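Belside textile drop-off moves to Dunleavy depot

March 6, 2018

Household textiles from Belside will be received at the Dunleavy Road depot from the start of next month, replacing the kerbside cages outside the old library. The change follows a 12-month trial in which clothing and bedding were weighed separately from general donations.

The trial recorded 2,230 kilograms of material. Clothing made up the larger share by weight. Bedding took up more room in the cages and was more often rejected at sorting, mainly for damp. The cages had mesh sides and a sheet metal lid, and rain driven from the west reached the lower bags.

The depot has a covered bay with a concrete floor raised 15 centimetres above the driveway. Bags will be placed on pallets inside the bay and moved to the baling area at the end of each shift. Residents may stay in their vehicles in the queue but must unload their own bags. Trailers are to use the second gate.

Sorting will continue to be done under contract by Arneo, which also handles material from Cakgate. The contractor grades textiles as rewearable, wiping cloth or fibre. Rewearable items are sold on by the bale. Cotton with more than minor staining goes to wiping cloth, provided buttons and zips can be removed by hand. Knitted items with holes go to fibre, where they are shredded for underlay and padding.

Accepted items are clothing, sheets, towels, blankets, curtains without hooks, and paired shoes tied together. Quilts and pillows are not accepted, as the filling jams the baler. Electric blankets go to the e-waste counter in the same yard. Carpet and foam remain in the general waste stream and are charged at the usual rate.

Items should be clean and fully dry. Bags must be tied and weigh no more than 10 kilograms each. Clothing and bedding should be bagged separately and labelled, a step that was optional during the trial. Clear bags are preferred. Cardboard cartons will be turned away.
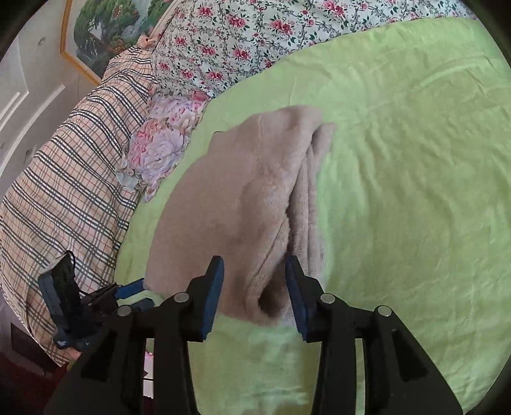
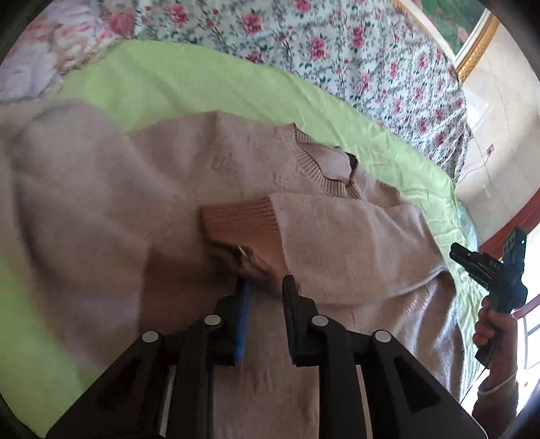
Council's waste services branch said the separate bags would shorten handling at the sorting table, where mixed loads are now tipped out and divided by hand before grading. Loads that arrive mixed will still be taken until October. After that they will be treated as general waste and charged at the gate.

There is no fee for sorted textiles. The depot keeps its present hours, and the bay will close 15 minutes before the main gate to allow the pallets to be cleared.

The library cages will be locked on the last day of this month and removed the following week. Bags left beside them will be treated as dumped rubbish. A sign with directions to the depot is to be fixed to the library fence, and the collection calendar on the council website will be updated to show the new site.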